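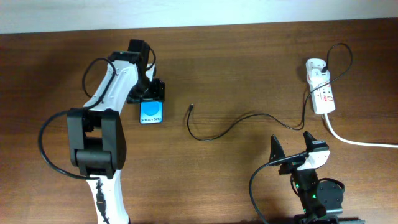

## Stolorden kit, second look

I wrote up the unboxing of the Stolorden in February and promised to come back once it had done some proper work. It has now been bolted to the bench long enough to have an opinion on.

The kit is sold by Wetum as a pair of arms, both follower units, with the control box and software included. Mine came with the short-reach links. The long ones are listed as an option, but Teodoro Contreras at Wetum told me by email that they share the same elbow motor, so I'd expect the payload to drop accordingly. I haven't tried them.

### Task

I have been using phone charging as the test job. One arm holds the phone upright, the other has to fetch the free end of the charging cable from the table and bring the plug to the port. The power strip stays on the right and the lead runs across the wood from there. A cable never lies the same way twice, and the connector is small enough to show up any error in the wrist.

### Grippers

The jaws close on a phone without trouble if the force limit is set first. The default is too high. I run it at 40 per cent. At the lower settings the phone creeps downwards when the arm changes direction, and a strip of thin rubber on each finger cured most of that.

The pointed fingers on the other arm are better for thin cord. They will pick it up off a flat table, but the approach has to be nearly vertical, otherwise the tips skid.

### Cabling

This is my main complaint. The leads are external and hang in wide loops from the joints. They need that slack for the full range of movement, but the loop at the elbow catches on anything tall within reach. Itzel Bautista, who has the older Ponce arm, routes hers through spring clips. I copied this and lost a few degrees at the wrist.

### Software

Rernamitz is the bundled control package. Version 2 fixed the homing fault I described last time. Recording a movement by hand and playing it back is simple enough. Editing the recording afterwards is poor: you can trim the ends and change the speed, and that's all. The log file stops at 320 entries and then overwrites itself without a warning.

Setup after a cold start takes up to 2 minutes, nearly all of it homing.

### Still to do

- Try the padded jaws from the spares list
- Measure wrist repeatability with a dial gauge
- Ask Wetum whether the log limit can be changed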